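Goltley kitchen talk, notes. May 2020
Nokuthula Chauke

Slides 1-2. Say hello, thank Kekana for the room. 10 minutes then questions. Don't rush the washing up bit like in March.

Slide 3. What we're on about: one teal colour for the shared kitchen kit, so it comes back to the right shelf. Before that, odds and ends from everywhere, half of it wandered off to the office.

Shiny finish. Looks smart on the shelf, but teal shows every smudge. Brown handle against it, easy to spot accross a room. Ask who wipes handles. (Hands up, wait.)

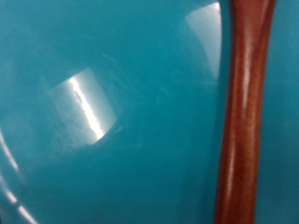

Slide 4. Washing and drying

- warm water, soft cloth, bit of washing up liquid
- no scourers!! gloss goes first, then it goes cloudy and stays cloudy
- wood or wood-look handles: wipe, don't soak, dry straight away
- clean cloth for drying, not the floor one
- stack when dry, 5 high at most

Slide 5. Checking under the lights. Tilt it, look along the shine. Smears turn up next to the bright bits, you miss them looking straight down. Rub with a thumb. If it shifts it's residue, back in the sink. If not, scratch, leave it alone. Takes 2 seconds. Curved insides are worst, go round in circles with the cloth then once across teh middle. 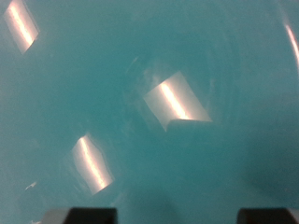 Lesego Pillay wanted it said that vinegar does the hard water marks better than anything from the shop, splash on a cloth, rinse well after. Fine by me. Not on the handles though.

Slide 6. Rota. 19 names on it so far, Clurnum lot still to add theirs. Sheet by the door, pen on string.

Questions. If none, ask about tea towels.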